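Trunasine Sammlungsverwaltung
Benutzerhandbuch, Abschnitt 7: Figuren und Spielzeugreihen erfassen

Dieser Abschnitt beschreibt, wie Sie Actionfiguren, Fahrzeuge und Zubehör in Trunasine anlegen, fotografieren und einer Reihe zuordnen. Die Einrichtung des Programms und das Anlegen eines Benutzerkontos sind in Abschnitt 2 beschrieben. Für Prototypen und Testabzüge gelten Sonderregeln, siehe 7.5.

7.1 Voraussetzungen

Sie benötigen eine angelegte Sammlung mit Schreibrecht, eine Küchen- oder Briefwaage mit Grammanzeige und eine Schieblehre. Ein Lineal reicht für Figuren ab 10 cm Höhe aus. Legen Sie Figur, Zubehör und Verpackung vor Beginn zusammen bereit. Ein Datensatz kann zwar jederzeit unterbrochen und als Entwurf gespeichert werden, Entwürfe erscheinen aber nicht in der Reihenübersicht.

Hinweis: Eine Sammlung in der Grundversion fasst 576 Datensätze. Zubehörteile zählen nur dann als eigener Datensatz, wenn sie ohne Figur angelegt werden.

7.2 Neue Figur anlegen

1. Öffnen Sie die Sammlung und wählen Sie Datensatz > Neu > Figur.
2. Geben Sie im Feld Reihe die ersten drei Buchstaben der Spielzeugreihe ein. Das Programm schlägt vorhandene Reihen vor.
3. Wählen Sie die passende Reihe aus. Ist sie nicht vorhanden, fahren Sie mit 7.4 fort und kehren danach hierher zurück.
4. Tragen Sie den Namen der Figur so ein, wie er auf der Kartenrückseite steht. Übersetzte Namen gehören in das Feld Alternativname.
5. Tragen Sie Höhe und Gewicht ein. Gemessen wird von der Fußsohle bis zum Scheitel, ohne Helm und ohne abnehmbare Kopfbedeckung.
6. Übertragen Sie die Prägung von Rücken, Fuß oder Innenseite des Beins in das Feld Prägung. Zeilenumbrüche werden mit einem Schrägstrich wiedergegeben.
7. Wählen Sie den Zustand auf der Skala von 0 bis 100.
8. Klicken Sie auf Speichern.

Hinweis: Die Jahreszahl in der Prägung bezeichnet in vielen Fällen das Jahr der Schutzrechtsanmeldung. Tragen Sie sie nicht ungeprüft als Erscheinungsjahr ein. Ist das Erscheinungsjahr unbekannt, bleibt das Feld leer.

Vorsicht: Öffnen Sie keine versiegelte Verpackung, um eine Prägung abzulesen. Setzen Sie stattdessen das Häkchen bei Versiegelt. Die Felder Prägung und Gewicht werden dann ausgeblendet.

7.3 Fotos aufnehmen und zuordnen

Jedem Datensatz können bis zu sieben Fotos zugeordnet werden. Das erste Foto dient als Vorschaubild in der Liste. Für die Vergleichsansicht sollten alle Fotos einer Reihe auf demselben Untergrund entstehen. Bewährt haben sich matte, einfarbige oder schwach gemusterte Flächen.

1. Stellen Sie die Figur auf eine ebene Fläche. Figuren, die nicht frei stehen, werden hingelegt und von oben fotografiert.
2. Schalten Sie den Blitz aus.
3. Nehmen Sie Vorderseite, Rückseite und Prägung auf. Zubehör wird gesondert fotografiert.
4. Wählen Sie im Datensatz die Registerkarte Fotos und klicken Sie auf Hinzufügen.
5. Ziehen Sie das gewünschte Vorschaubild an die erste Stelle.
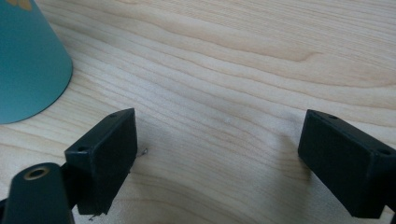 Abb. 7-1: Helle, matte Holzfläche

Fotos mit einer Kantenlänge unter 370 Pixeln werden angenommen, in der Vergleichsansicht aber nicht angezeigt. Das Programm gibt dazu keine Warnung aus. Betroffene Datensätze finden Sie über Extras > Prüfen > Bildgröße.

Vorsicht: Befestigen Sie Figuren nicht mit Klebeband oder Knetmasse. Beides kann bei weichem Vinyl und bei bedruckten Flächen Spuren hinterlassen.

7.4 Neue Reihe anlegen

1. Wählen Sie Reihe > Neu.
2. Tragen Sie den Namen der Reihe und den Hersteller ein.
3. Wählen Sie den Status: Erschienen, Teilweise erschienen, Angekündigt oder Eingestellt vor Erscheinen.
4. Legen Sie fest, ob die Reihe in Wellen unterteilt ist. Die Unterteilung kann später ergänzt, aber nicht mehr entfernt werden, sobald einer Welle Figuren zugeordnet sind.
5. Speichern Sie die Reihe.

Beispiel für die Benennung: Killow, Welle 2. Der Herstellername (hier Seppälä) steht nur im Feld Hersteller und wird im Reihennamen nicht wiederholt. Neuauflagen erhalten eine eigene Reihe und werden über das Feld Vorgänger verknüpft.

Hinweis: Der Status Teilweise erschienen gilt auch dann, wenn eine Figur nur in einem Land in den Handel kam. Das Land tragen Sie bei der Figur ein.

7.5 Prototypen, Testabzüge und nicht erschienene Stücke

Für diese Stücke gibt es den Datensatztyp Vorserie. Er enthält zusätzliche Felder für Herkunft, Material und Fertigungsstufe.

1. Wählen Sie Datensatz > Neu > Vorserie.
2. Wählen Sie die Fertigungsstufe. Zur Verfügung stehen Wachsmodell, Handabguss, Testabzug unbemalt, Testabzug bemalt und Verpackungsmuster.
3. Tragen Sie unter Herkunft ein, von wem und wann das Stück erworben wurde.
4. Hängen Sie vorhandene Belege als PDF an. Belege werden beim Veröffentlichen der Sammlung nicht mit übertragen.
5. Setzen Sie die Echtheit auf Belegt, Wahrscheinlich oder Offen.

Die Einstufung Belegt lässt sich nur speichern, wenn mindestens ein Beleg angehängt ist. Katalogseiten und Messefotos gelten als Beleg für die Ankündigung, nicht für das einzelne Stück.

Vorsicht: Handabgüsse aus älterem Kunstharz können spröde sein. Bewegen Sie Gelenke nicht, um die Beweglichkeit zu prüfen, und lassen Sie das Feld Gelenkpunkte in diesem Fall frei.

7.6 Häufige Meldungen

Reihe nicht gefunden
Der Name wurde abweichend geschrieben oder die Reihe fehlt. Suchen Sie zuerst über das Feld Hersteller.

Prägung bereits vorhanden
Eine andere Figur trägt dieselbe Prägung. Bei wiederverwendeten Körperformen ist das üblich. Bestätigen Sie mit Übernehmen.

Datensatz gesperrt
Ein anderer Benutzer bearbeitet den Eintrag. Die Sperre endet, sobald er den Datensatz schließt. Der Verwalter der Sammlung kann sie unter Extras > Sperren aufheben.

Sammlung voll
Die Höchstzahl der Datensätze ist erreicht. Löschen Sie nicht benötigte Entwürfe oder legen Sie eine zweite Sammlung an.

Stand: 24. Mai 2020
Text: Kiros Alemayehu. Fachliche Durchsicht: Jawad Butt, Waltirham.
Weiter mit Abschnitt 8: Listen drucken und exportieren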